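# Willwood will Küchengeräte zählen lassen

Die Gemeinde Willwood möchte wissen, wie viele Kleingeräte in ihren Küchen stehen. Im Juni sollen 2.707 Haushalte einen Fragebogen bekommen, auf dem sie Toaster, Wasserkocher, Waffeleisen und alles übrige eintragen, was einen Stecker hat. Aus den Antworten soll ein Plan entstehen, mit dem der Elektroschrott sinken soll. Um wie viel, steht in der Vorlage nicht.

Ausgearbeitet hat das Vorhaben die Beratungsfirma Linano. Deren Projektleiterin Dayana Montoya spricht von einer »Grundlage für alle weiteren Schritte«. Welche Schritte das sind, ließ sie auf Nachfrage offen. Man wolle den Ergebnissen nicht vorgreifen.

Der Fragebogen umfasst 15 Seiten. Gefragt wird nach Alter, Zustand und Nutzung jedes einzelnen Geräts, außerdem nach der »emotionalen Bindung« auf einer Skala. Die Teilnahme ist freiwillig. Linano rechnet dennoch mit rund 1.000 ausgefüllten Bögen, was angesichts des Umfangs recht zuversichtlich klingt.

Nelu Căpraru repariert in der Werkstatt Flunik seit Jahren Haushaltsgeräte und hält wenig von der Erhebung. »Ich kann denen heute sagen, woran es liegt. Die Gehäuse sind verklebt, und ein Ersatzteil kostet so viel wie das neue Gerät.« Gefragt habe ihn bisher keiner. Ein Zuschuss zu Reparaturen, wie ihn die Werkstatt schon länger fordert, kommt in der Vorlage nur in einer Fußnote vor.

Gemeinderätin Dalal Harb verteidigt den Auftrag. Ohne Zahlen könne man kein Geld verteilen, sagte sie in der Sitzung. Ihre Kollegin Dolores Rosenthal erinnerte an die Umfrage zu den Altglascontainern, deren Auswertung bis heute aussteht. Die Vorlage wurde mit einer Mehrheit von 3 Stimmen angenommen.

Die Bögen gehen per Post an die Haushalte und können im Rathaus abgegeben werden. Wann die Auswertung vorliegen soll, konnte die Verwaltung nicht sagen.

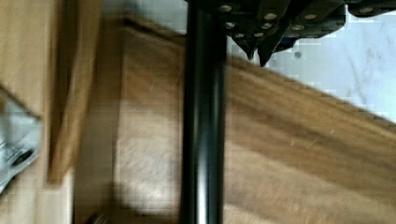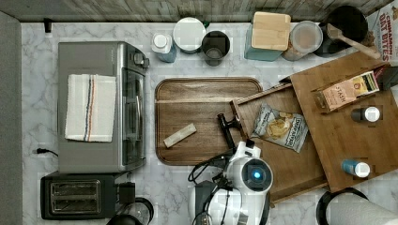
*Unteres Bild: Arbeitsfläche in Marmoroptik mit Toastofen und gestreiftem Küchentuch.*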